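4.2 How people remember their first allotment

We had expected the interviews to be short, and they were anything but. Of the 745 plot holders who were sent our letter in Jandley and Marchal, 402 wrote back, many of them with several pages about beans, and it was a real pleasure to read them all. Clémence Barbier sorted the replies by the age of the writer at the time of the first plot, while Quentin Riviere kept a separate pile for those who had taken over a plot from a parent or an aunt (a larger pile than either of us had guessed). What people recall most fondly is the neighbour on the next plot, who lent a fork or passed a marrow over the fence, and the harvest itself comes a good way behind. The Marchal letters are fuller on this point than the Jandley ones, perhaps as the plots there are narrower and one can hardly help talking.

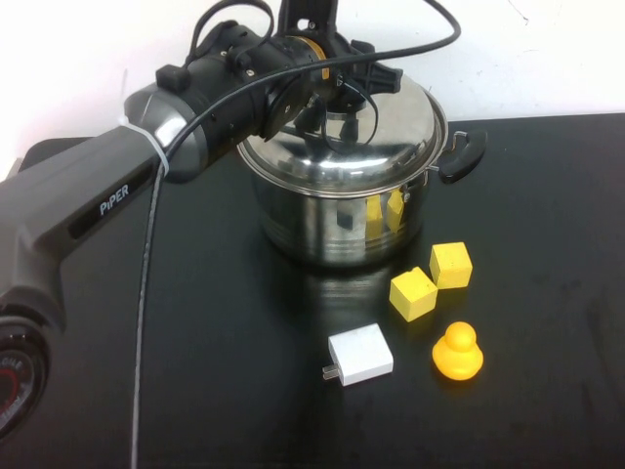
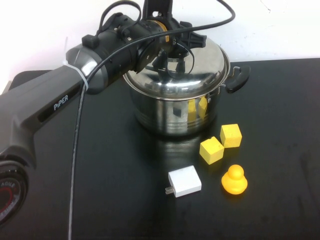

Figure 3. Two views of an arm marked PiPER over a black tabletop.

Does a friendly neighbour make people keep their plot for longer?

The letters suggest so, though only for the first few years, after which the soil and the walk from home seem to matter more.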